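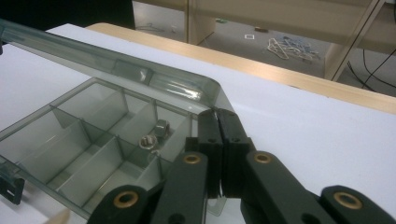 Fig. 2 – Organizer with the lid up and the first small parts in their compartment.

Sorting your small hardware

Now for the fun part! Once your Drustutik parts have a proper home, the rest of the build goes so much faster, and you'll wonder how you ever managed with a pile on the bench.

1. Set the organizer on a flat, light-coloured surface. Dropped washers are much easier to spot on white.

2. Release the latch and swing the lid right back on its hinge.

3. Start with the nuts. Hex nuts and round pieces can share a compartment while you've only got a few, but give each its own once you open the Segers refill bag (123 pieces – it fills up quickly!).

4. Work along one row before starting the next, smallest sizes first.

5. Close the lid and press the latch until it clicks.

Note: The tinted plastic makes shiny parts look a little greyer than they are. Lift a piece out if you're checking its finish.

CAUTION: Small parts are a choking hazard. Keep the organizer away from young children and pets, and never carry it with the latch undone.

Next up: labelling the compartments, page 90.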